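How to Test a Two-Arm Robot on Packing Takeout Coffee

21 August 2025
By the Stadska workshop desk

Can a machine put a coffee cup in a carrier yet? Sometimes. Run this test before you trust one with a real order.

1. Set out a cup with its lid on, a pulp carrier and a basket of groceries. Use a hard, flat top.

2. Leave the cup clear of the carrier so a gripper can reach it.

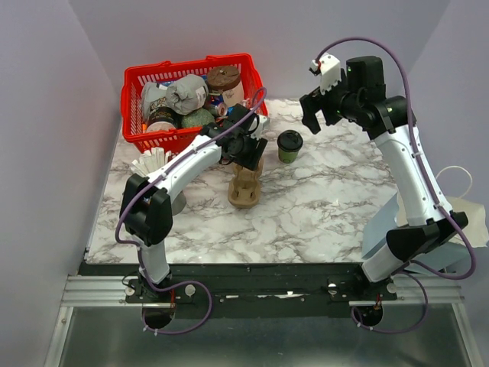

3. Use an empty cup for the first 17 tries. Add water only when the lid stays on every time.

4. Line up the fingers on both sides of the cup before closing them. Close slowly. Paper cups buckle under a firm grip, and the lid pops off.

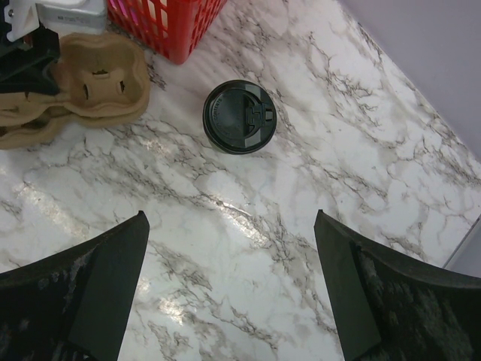
Gripper fingers pointed at the cup, seen from above the lid.

5. Lift, move over the carrier pocket and lower. Mark each try pass or fail.

Our Dremilgate setup passed 36 tries in a row in January, then failed when we changed cup sizes. Retest after any such change.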